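Plullus: packed sandwich notes and labels

Version 4, Dec 7, 2018
Maintained by Nafula Muli. Label checking by Malou Toft.

## What this is

Plullus is a folder of 878 labeled records on wrapped sandwiches and the trays they get served or sold from. One record is one sandwich. The labels cover bread, number of slices, fillings as far as they can be told from the cut side, wrapping, and tray. I started it after reading too many lunch counter studies that claimed to know what people were eating from a glance at the package. I doubted that then and I doubt it more now.

## What's in a record

- `bread`: white, brown, mixed, unclear
- `slices`: a whole number, or blank
- `filling_1`, `filling_2`: leafy, red, pale, brown, other, unclear
- `wrap`: plastic, paper, box, none
- `tray`: color, or blank
- `sure`: yes or no, one per filling

There is no `name` field. Version 2 had one, and it was filled with things like "BLT" and "garden club" by people who had never opened the sandwich. I deleted it.

## Fillings

The filling columns use broad groups on purpose. Lettuce is the easy one. A frilly green edge poking out over the bread is enough for `leafy`, and Malou and I almost never disagree about it.

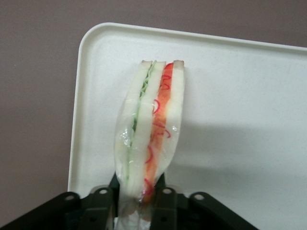

Red is where it falls apart. Tomato and bell pepper look much the same through plastic, and thin curls of something red can be onion or more pepper. Early on we had separate labels for each. Malou relabeled 45 records without looking at her first answers and changed her mind on 10 of them, nearly all in the red group. So tomato and pepper are now both `red`, and anyone who wants them apart will have to unwrap their own lunch.

A three-slice sandwich gets its fillings entered left to right, cut side facing you. Turn it around and the order flips. I know this is a weak rule. The Brorberg sheet tries to fix it by putting the thicker filling first, and I couldn't get two people to agree on which was thicker once the bread had been squeezed.

## Things I would not use this for

Calories. Somebody at Voswood asked in September whether the labels could be turned into a calorie estimate. They can't. Nothing here says how much spread is on the bread, or whether there is any.

Freshness is out too. Crisp-looking lettuce behind plastic tells you very little about when it was packed.

I'm also wary of the `tray` column. It was added because Mwaipopo wanted it for a layout project. White trays are common in these records, and I suspect that says more about where we looked than about trays.

## Known problems

- `slices` is blank more often than I'd like. Squashed bread is hard to count near the bottom.
- `sure` was added in version 3. Older records were filled in later, so treat a `yes` there with some suspicion.
- `brown` in the filling columns covers everything from beef to pickle relish.
- Crust color was dropped. Plastic dulls it and we kept arguing.

## Corrections

Send the record number and what you think is wrong. "Looks like ham to me" will not get a label changed. If you made the sandwich, say so, and I'll take your word over mine.

Contact: Nafula Muli, Plullus | © 2018 Plullus | Back to top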